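Meesuk — label and club nights
Progress report to the Florkidley fund, second half of the grant
3 May 2021
From: Waraporn Nilsuwan

Sorry this is short and a bit rough, mastering deadline the same week. Budget sheet sent separately.
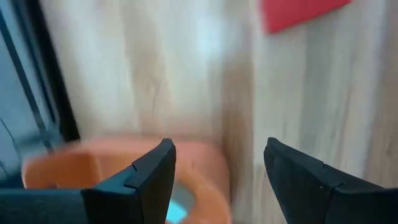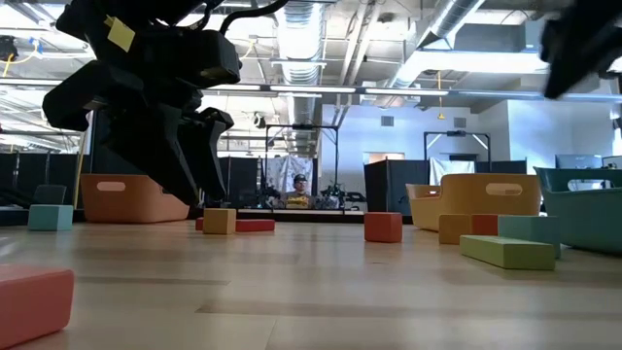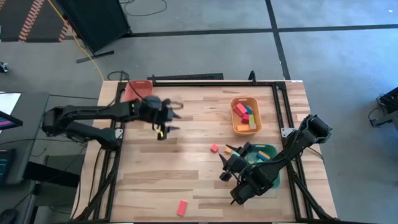
The record first. Ciratitz EP is finished, four tracks plus one remix, all mixed, three of the five mastered. We said March in the application and we missed it, mostly down to the second track being rebuilt from scratch when the vocal takes came back too noisy to use. Sleeve is now agreed too. Two colours, printed on the inside as well, and the pink is the salmon of the big foam block in the second picture, on a pale background. Took ages to settle. The printer wants final artwork with bleed and I still owe them the spine text.

Pressing. 300 copies on black vinyl, no coloured run, the price difference was silly for that quantity. Test pressings are ordered. If side B comes back with the same hiss as the last release we will ask for a recut, and that pushes everything by several weeks. I would rather say so now than in the next report. Running order changed to keep the loud track off the inner grooves, so please ignore the one in the application.

Streams. Only monthly mixes so far, no club dates, as you'd expect. Eight mixes went out. The best one had almost 2000 plays in its first week, the weakest 103, and that one was a live set with a bad left channel that should of been checked before it went up. It has been re-uploaded since. Downloads are off by default now after a guest complained, fair enough.

Guest DJs were all paid within the month except one, invoice was sent to the old address. Sorted.

Prastix residency. This is the part that has slipped most. The plan was six evenings in the small room with two DJs from the label and one newcomer each time. Room is ours on paper, the sound limiter has been refitted, but no dates can be confirmed before capacity rules are clearer. We have kept the list of newcomers warm, done one to one sessions over video instead — beatmatching, gain staging, how to send a demo that somebody will open. Eleven people signed up and nine stayed to the end. Two of them have already handed in mixes good enough to go out under the label name, one dub techno and one mostly breaks. Both will be in the summer series.

Equipment. Mixer bought, second hand, one channel fader replaced under the seller's warranty. Monitors bought new. We did not buy the second pair of turntables, asked in the last email if that money can move to mastering and have had no answer yet. Could someone look at this please, the engineer wants a deposit.

Press and radio. Premiere of the A1 agreed with a blog, date to be fixed once tests are approved. Two local radio plays. Not much more to say, nothing is out yet. Press text is written, too long, being cut.

Spend is under on travel (none) and over on mastering and postage. Overall inside the grant. The postage line will get worse as overseas rates have gone up and a good third of our mail orders go abroad, so I've put a new figure in the sheet, highlighted.

Still to do before the final report:
Approve tests
Finish masters for B1 and the remix
Spine text and barcode
Confirm first 2 Prastix evenings, or agree with you what replaces them
Feedback forms from the newcomers, have five of nine

Questions I need answered: the turntable money, and whether the final report can come after the release date and not before it. It would make for a much more usefull report with actual sales in it.

Waraporn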